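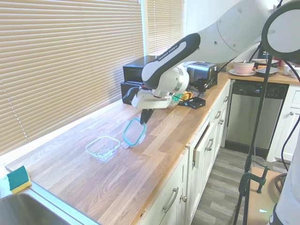 A clear rectangular glass food container on a wooden worktop, with a clear plastic lid edged in teal-green.

A clip-lid food container is a lidded vessel for storing cooked or raw food. The base is commonly of glass or plastic and the lid of plastic, with tabs that fold down over the rim of the base. A flexible seal may be set into a groove on the underside of the lid.

Sizes are given by capacity. The Hesier range has 15 sizes, the smallest holding 100 ml. Rectangular bases take up less shelf space than round ones of equal volume.

Glass bases resist staining but are heavier than plastic. Many can be used in an oven without the lid. Lids wear sooner than bases, usually at the tab hinges, and some makers, including Smadi, sell them separately.

See also: Food storage; Lunch box; Preserving jar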